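Technician for robot cell, part time (Trallard workshop)

Olline is looking for one person to look after our teaching cell. The cell has one arm, one two-finger gripper and a control cabinet, and it learns household tasks from recordings that people make at home with a headset on. We need somebody who keeps the machine in good order, so that the recordings can be tried on it every morning.

Your work will be:
Check the zero position of all joints before the first run.
Clean and grease the linear rail, and write it in the log.
Change the gripper pads when they are worn. We keep 11 pairs in the drawer.
Look for damage on the cable at joint 3 — it is the weak place of this arm.
Match the headset view to the arm again after each repair.

The last point takes the most patience. The people who record for us work in their own kitchens and bathrooms, and their hands come close to glass, taps and tiles.
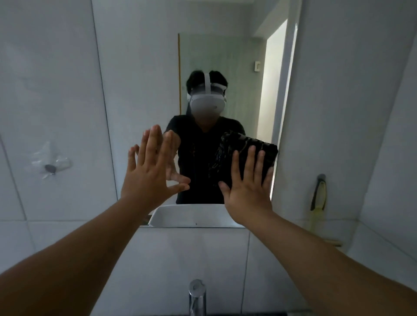
If the arm is off by 5 millimeters, a task at a washbasin will go wrong, and then we must find out if the fault is in the recording or in the cell. You will do this together with Keisha Schumacher, who wrote our Patuvow software and will teach you how to read its error list. At present the list has 344 entries, many of them old.

You should have some experience with electric motors or machine tools. A diploma is welcome but we do not ask for it. You must be able to read a wiring diagram and to write short, clear notes in English. Programming can be learned here.

The position is for three days a week and starts in December 2019. The contract runs until June, and we hope to make it longer. Travel to our second room in Sầm is paid.

Please send a short letter and a description of one machine you have repaired to Nhung Phí, Olline, Trallard workshop. Photos of the repair are welcome.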